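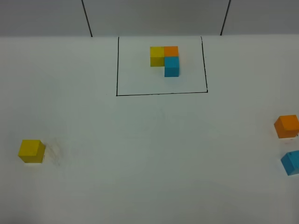
Communiqué de presse - Besance, octobre

Reproduction d'assemblages par démonstration unique : l'équipe de Besance publie sa méthode et ses mesures

Le laboratoire de manipulation robotique de Besance présente une méthode d'apprentissage permettant à un bras manipulateur de reproduire un agencement de cubes à partir d'un modèle posé devant lui. La méthode, nommée Zovdale, ne requiert ni programme de trajectoire ni coordonnées saisies à la main. L'article correspondant a été accepté après relecture et sera mis en ligne dans le courant du mois.

Protocole

Le plan de travail est une table blanche. Un rectangle tracé en noir au fond de la table, contre la paroi grise, délimite la zone du modèle. Trois cubes de bois, un jaune, un orange et un bleu clair, y sont accolés en L : le jaune et l'orange côte à côte, le bleu devant l'orange. Trois autres cubes des mêmes couleurs sont disposés séparément hors du rectangle, le jaune à gauche, l'orange et le bleu à droite. Le bras doit les réunir au centre de la table dans la configuration du modèle, sans toucher à ce dernier.

La position et l'orientation des cubes libres sont tirées au sort avant chaque essai. Le système ne dispose que de la vue d'une caméra fixe. Un essai est compté comme réussi lorsque les faces attendues sont en contact et que l'ordre des couleurs est respecté ; un cube correctement placé mais pivoté au-delà de la tolérance entraîne un échec.

« La difficulté se situe dans la relation entre les pièces. Le modèle et les cubes à saisir ne sont pas à la même distance de la caméra, et leur taille apparente diffère en conséquence. Le réseau doit comparer des contacts et des directions », indique Anika Mahmoud, responsable du projet.

Résultats

L'apprentissage a été conduit sur 300 démonstrations téléopérées. L'évaluation a porté sur 200 essais, répartis entre configurations déjà rencontrées et configurations nouvelles. Sur les premières, le taux de réussite atteint 98 %. Il est inférieur sur les secondes ; le détail par configuration figure dans l'annexe de l'article.

Les échecs relevés se rangent en deux catégories : contact incomplet entre deux cubes après le dépôt, et déplacement d'un cube déjà posé lors de l'approche du suivant. La seconde catégorie concerne surtout les agencements en L, dont l'angle rentrant laisse peu de dégagement aux doigts de la pince.

« Nous avons conservé tous les essais dans le décompte, y compris ceux interrompus par l'arrêt de sécurité », précise Desmond Brannigan, chargé de l'évaluation.

Limites

La méthode n'a été évaluée que sur des assemblages à plat, sur un seul niveau. L'empilement, les pièces de même couleur et les variations d'éclairage n'ont pas été étudiés. Une campagne sur des pièces non cubiques est en préparation avec la société Grestard, qui fournit les préhenseurs - son calendrier n'est pas arrêté.

Mise à disposition

Les démonstrations, les journaux d'essais et le code d'évaluation seront accessibles sur demande aux équipes académiques. Les poids du réseau feront l'objet d'une diffusion distincte. Les travaux ont bénéficié du soutien du fonds Ruiz-Ortega.

Contact presse : Sevim Eren, service communication, laboratoire de Besance
Contact scientifique : Nadhirah Khoo, équipe manipulation

2 commentaires
98 partages

Rechercher sur le site
Saisissez un mot-clé
OK

Communiqués récents
Grestard et Besance signent un accord sur les préhenseurs à deux doigts
Fonds Ruiz-Ortega : ouverture de l'appel à projets
Hollis Lyons rejoint l'équipe perception
Étalonnage des caméras fixes : note technique révisée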